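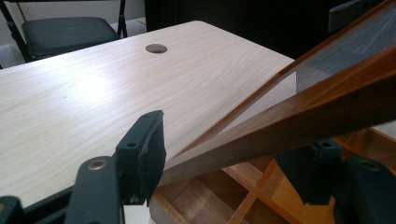

Wednesday, 3:40 pm, back room table

Display case, second go. Boyang Peng still thinks the glass lid and the compartment tray belong together. I have my doubts. The red-brown varnish on the lid frame is a good match for some things we own, but matching varnish proves very little, and Skultard used to finish everything in that color.

Measured the lid's long side three times and got 855 mm each time. The inventory sheet from Aguiar gives 855 too, so for once I believe the sheet. It gives 216 for the cell length. I would like to know which cell, and who held the ruler.

Esperanza Ruiz-Ortega wants the dividers glued before it goes back to Rurilside. I say leave them dry. Thin partitions like these swell in October and shrink by spring, and glue just picks a different place for the crack. She says the Drivcombe case was glued and is fine. I haven't seen the Drivcombe case since it left, and neither has she.

Glare on this table is bad by mid-afternoon. I took a mark on the pale top for a chip out of the varnish and spent a while looking for where it came from. Crumb. Do the finish check in the morning, on a dark cloth.

Hinges: the catalog says size 4. Not convinced, the old screw holes look too close together for that. Try one before ordering the set.

To do: borrow the good square from Boyang, check the lid for twist, ask Aguiar who wrote the sheet. No glue until somebody shows me a reason.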